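4.2 Unstacking and racking of mixed dishes

The second task of our evaluation is longer than the first one and needs both arms. The robot starts with dishes in a stack on the table and has to bring them, one by one, into a wire rack. We chose this task for the reason that the order of the steps is not fixed. A plate which lies inside a bowl must be taken before the bowl, but after this the policy is free to select what it likes, and the people who gave the demonstrations did also not agree on one order.

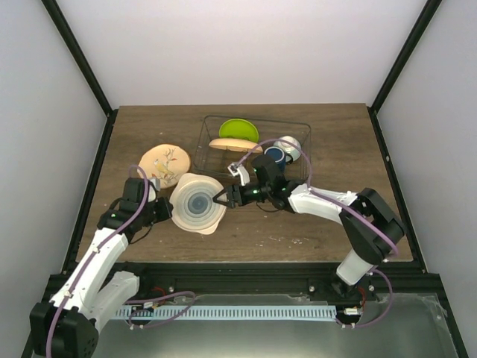
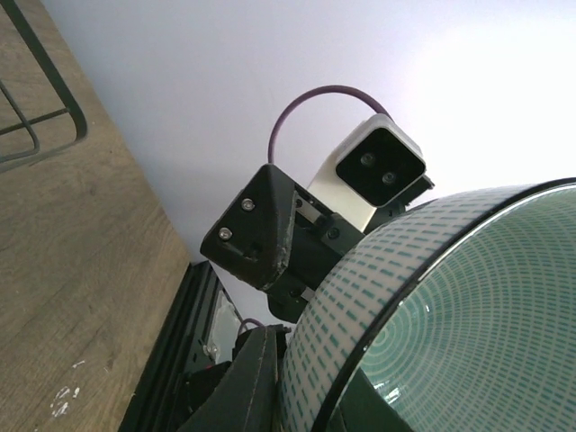
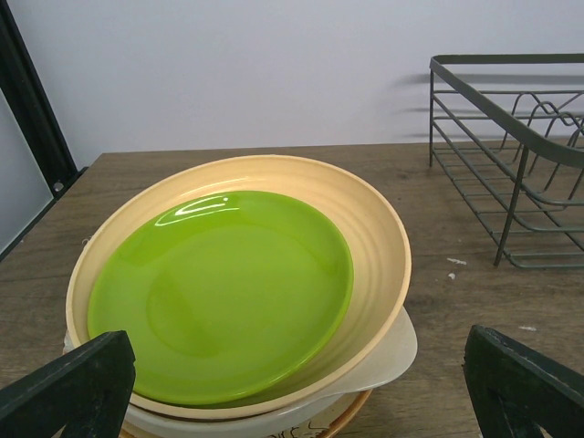
Figure 3. The dish task at the Plerkthorpe station. First: fixed camera, with the grippers of both arms at the bowl with the wavy rim. Second: arm camera, with a patterned disc at the lower right. Third: arm camera, with the green plate inside the cream bowl and the gripper fingers open on both sides of the stack.

Setup. All trials were done at the Plerkthorpe station with two arms on one table. The policy receives the image of the fixed camera and one image from each arm, together with the joint positions. It does not receive depth. The rack is placed by hand before each trial inside a marked zone in the plan of the station, but no mark is put on the table, so that the policy cannot use it. In the remaining text we write "transfer" for the whole movement of one dish from its first place to the rack, including a handover between the arms if there is one.

Data. We collected 174 demonstrations by teleoperation. The dishes were drawn from a set of 21 pieces, which includes flat plates, bowls and cups. Some of them are printed with a pattern and some have only one colour. We did not remove demonstrations in which the operator made a mistake and corrected it. An earlier version of the policy was trained without these demonstrations, and it behaved well until the first bad grasp and then did not recover. Demonstrations where a dish fell from the table were removed.

Compared methods. Gremeo is the full method of Section 3, with the contact gate and the view dropout. Niveck is our own baseline with the same image encoder and the same action head, but without the gate. The third method is Joubert, in which the two arms are controlled by separate policies that share only the fixed camera. All three were trained on the same demonstrations and for the same number of steps. We tuned the learning rate for each method separately, as we found that Joubert becomes unstable with the value that is good for the other two.

Protocol. A trial is stopped after 90 seconds, or earlier if a dish leaves the table or if the operator presses the stop button. We count a transfer as successful when the dish stands in the rack and both grippers have released it. A dish that leans on the outside of the rack is counted as a failure, also when it is stable. The start states were prepared from a printed list, and the person who prepared them did not know which method would run next.

Results. Gremeo completes more transfers than both baselines for flat plates and for bowls. For cups the difference between Gremeo and Niveck is small and we do not claim an advantage. The gain is the largest when a plate rests inside a bowl. In this state the fingers must go between two rims, and the arm camera sees the gap much better than the fixed camera. Niveck often closes the fingers too early and lifts both pieces together. Joubert has the same problem, and in addition its arms sometimes move to the same dish and wait there for each other until the trial is stopped.

Role of the arm views. When a dish is held near to the camera of an arm, it can cover a big part of the image, and the rack is then hardly visible or seen only at a corner. We expected that the policy would suffer from this, and for Niveck it is true: the motion becomes slow and in several trials the arm goes back to the stack with the dish still in the gripper. With view dropout the effect is weaker. During training we hide one of the arm images at random moments, and by this the policy learns to take the position of the rack from the remaining views. If we apply the dropout also to the fixed camera, the results become worse, so we do not do this in the final version.

Failure cases. The most frequent failure of Gremeo is a handover in which the second gripper touches the rim but does not have enough of it between the fingers. The first gripper opens and the dish tilts. Bowls with a wavy rim are more difficult here than bowls with a round rim, because the width at the contact point depends on how the bowl is turned. A second failure is that a plate enters the rack at a too large angle and stops on a wire. The policy then pushes further down, and we had to limit the force in the controller to protect the rack. We did not retrain after adding this limit, and all numbers in Table 2 were obtained with it for the three methods.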